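Looking after a two-finger gripper: cleaning, re-padding and setting the grip

The Stemport arm on our bench spends its days picking up household things, and the part that works hardest is the pair of fingers at the end. I love this job! It takes an evening the first time and far less once you know your way about, and the arm feels like a new machine afterwards.

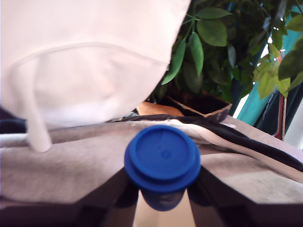 I do the full service every 1000 grips or so, with a quick wipe at the halfway mark, when the counter says 500. Yours may need it sooner if it handles a lot of cloth, as lint gets everywhere (and I do mean everywhere).

What you need

A small hex key set
Lint-free cloths and a soft toothbrush
Isopropyl alcohol
A plastic scraper, or an old bank card
New finger pads, one pair
Light machine grease
A plastic cup with a lid, for testing
A kitchen scale

Switch off first

Park the arm low with the fingers half open, then stop the program, switch off at the wall and wait for the lights on the controller to go out. Put a folded towel under the wrist. The brake on our arm lets it sag a tiny bit when the power goes, and the towel stops the fingers knocking against the bench.

Cleaning the fingers

Brush the gap between each finger and its carriage, working outwards so the fluff comes away from the slide. Wipe both faces with a little alcohol on a cloth. Don't spray it straight on! I did that once and spent the next morning drying out a connector.

Now move the fingers by hand, slowly, all the way in and all the way out. You're feeling for grit. If there's a rough patch, clean the slide again, then put a very thin smear of grease along the rail and move them back and forth until it has spread. Wipe off anything you can see sitting on the surface, and keep the grease well away from the pads.

Changing the pads

Look at the old pads edge-on. If the middle has gone shiny or one end is thinner than the other, they're due. Lift a corner with the scraper and peel gently, then rub away the leftover glue with alcohol. The metal has to be properly clean and dry before the new pad goes on.

We use Griretti pads, cut to length with a craft knife. Line up the bottom edge first, press upwards with your thumb and hold it for a slow count of thirty. Then do the other finger, and check the two are level by closing them by hand until they just touch. You shouldn't see daylight anywhere along the join. Leave them overnight if you can bear to wait (I rarely can, but the glue really does hold better).

Setting the zero

New pads are thicker than worn ones, so the closed position has shifted. Power up, open the gripper page in the controller and run the homing routine. Jog the fingers together in the smallest steps on offer until they'll just pinch a strip of printer paper, and save that as zero. Repeat the whole thing once more and compare. If the two results don't match, a finger screw is probably loose, so power down and nip them all up.

Setting the force

On our controller the grip setting runs from 0 to 1000, and these are settings, not newtons, so don't copy mine without trying them. Begin low. Put an empty cup between the fingers, close on it just under the lid and lift it a hand's width over something soft. If it slips, go up a little and try again. With the lid on, ours lifts nicely at 500.

Then add water until the cup weighs 800 grams on the kitchen scale, if it's big enough, and do the same again. Watch the sides as the fingers close: once they start to bow in, you've gone too far. Save the two settings under separate names. I call mine Gill empty and Gill full, after our test program, and the program picks whichever one it needs.

Before you put it back to work

Run 2 slow cycles with your hand near the stop button, and listen. A soft whirr is fine; a click at the same point every time means going back to the slide with the toothbrush. Reset the grip counter and write the new zero on a bit of tape on the controller lid. The Boststead sheet we keep by the bench has a column for it as well, and spare pads live in the drawer underneath.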